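Working Groups > Handling Practice > Minutes > April

Minutes — Tableware Handling Practice Group
Friday, 2:00 p.m. Chair: Hanne Nieminen. Notes: Arkari office.

1. Minutes of the last meeting
Approved with one correction. Clause 8 applies to hand-held grippers as well as mounted ones.

2. Draft rule on plate pickup
The group went through the draft wording for taking a plate by its rim: one finger inside, one outside, pads facing each other.

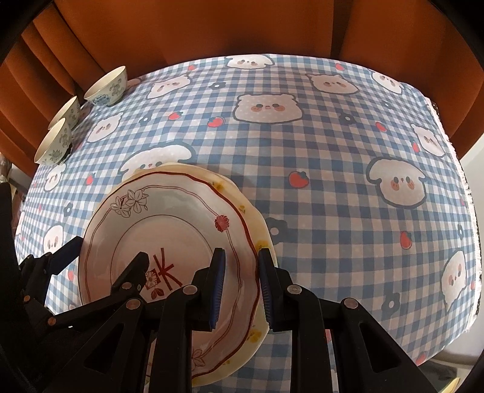 Plates and bowls on the gingham cloth, grippers at the plates.

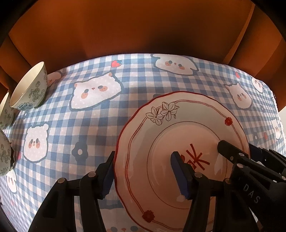 Orlando Usuga said the draft covers where the fingers go but is silent on how hard they close, and that a scalloped rim needs a lower limit than a plain one. He asked that the rule name the rim type before it names the grip. Dunau agreed. Vutovberg wanted a single limit for all rims, on the grounds that operators won't look up a table in the middle of a session.

Agreed: keep one limit in the main text, set for the weakest rim type, and move the rest to an annex. Usuga to draft.

3. Stacked plates
Current text says "lift the top item only." Nic Aodha pointed out that it does not say what to do if the lower plate moves too. New wording: stop, lower, open the fingers, start again. A restart is logged as a restart and does not count as a failed pickup.

Where two grippers work on the same plate, one is named as lead before either closes. Adopted with no objections.

4. Pads
Worn pads to be changed in pairs — never one side only. Nic Aodha's log has 229 entries, and 63 of them have no pad date. Those entries stay in but will be marked incomplete.

5. Comments on the public draft
176 received. Most concern the glossary. Nieminen will sort them before the next meeting.

6. Any other business
None. Closed at 3:25 p.m.

3 comments | 8 shares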